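2018-03-24

Kotari to close Ansah Street shop, sale racks go out this week

Kotari, the little dress and handbag shop on Ansah Street, is closing after 18 years. Owner Rodica Vasiliu told customers by email last night. Last day is the end of March.

Rent, mostly. Her lease was up and the new number was "not one I could sew my way out of," she wrote. The online store stays open, same name, same sizes.

Everything on the floor is marked down as of this morning. Scarves and belts are $10. Spring dresses half off, including the wrap style in coral and navy that sold out twice last year. Shoes are final sale, no exchanges, so try them on. Handbags come down again next week if there are any left, which seems doubtful going by the line at opening.

Gift cards: use them in the shop before it closes or online after. Both fine. Alterations already dropped off will be done and can be picked up thru the last day. No new hemming.

Lesego Moodley, who has worked the register and dressed the windows for most of that time, is moving to Clirkis, the jewelry counter across the street. She starts in two weeks. Clirkis will also carry four of the Kotari necklace styles, the beaded ones and the long tassel one, though prices haven't been set.

The space won't sit empty long. Vutura, the menswear label run by Elikem Akolgo and Iddrisu Fiadzo, has signed for it. Shirts, linen jackets, some sunglasses. They want to be open before summer but wouldnt give a date.
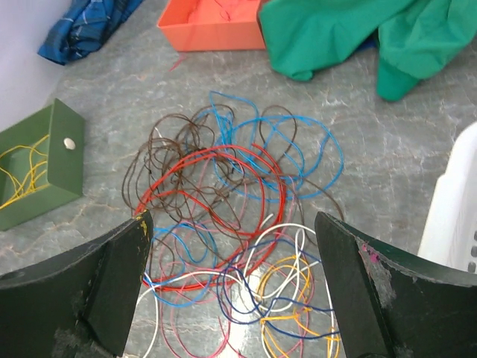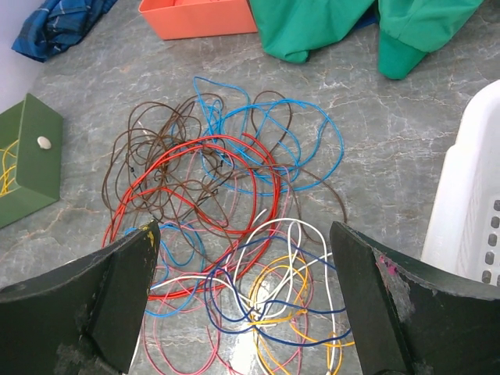 Akolgo said the fitting rooms stay where they are and the big front mirror too, which Vasiliu is leaving behind. Womenswear is "maybe, later." Fiadzo said the first delivery will be small, mostly shirts, with the jackets to follow.

Sale hours are 10 to 6. Cards and cash, no checks. Bring your own bag, they are runing low.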